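Subject: Re: [otwood-ops] Crockery sorting cell, effect on the returns rota
From: Danjuma Adebisi
To: otwood-ops

On the returns rota, Shen wrote:

> The July note says the arm takes over colour sorting on bench 4 but doesn't
> say what happens to the two people who do it now. Are they moved to wash
> intake or do they stay with the cell? Also, is the 580 per shift a target
> for the arm or for the bench as a whole?

580 is for the bench as a whole, hand and arm together. The arm has no figure of its own until Kalleck signs off the grip settings.

Both posts stay on bench 4 until then. The work changes as follows:

- Sorting by hand drops to nested and chipped pieces. The arm can pick an upright cup or bowl by the rim. A cup pushed inside another is still a job for a person, and I don't expect that to change this year.
- Laying out becomes a task in its own right. Pieces need a gap between them wide enough for an open finger.
- Clearing a stop is done by whoever is on the bench, after the short course at Witumley. Until you have done the course, press stop and ring me.

The trial log has 3557 picks, of which 129 needed someone to step in. Most of those were cups lying on their side. I have not split them by colour and don't see a reason to.

Two points I can't answer. Grade for the new duties is with the site manager. Whether the evening shift keeps two people depends on intake volume, and I'd rather not guess at it on the list.

One request: please leave the green cloth on the table at the end of the shift. The colour settings were made against it, and a bare top means doing them again.

Layout for the mixed bowl and cup run is attached. Comments on spacing to me before the next rota goes out.

Danjuma
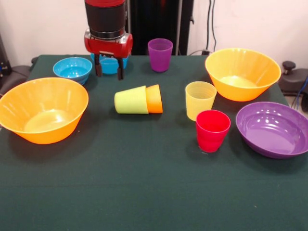

Bench 4, mixed run: bowls and cups set out, with one nested pair on its side.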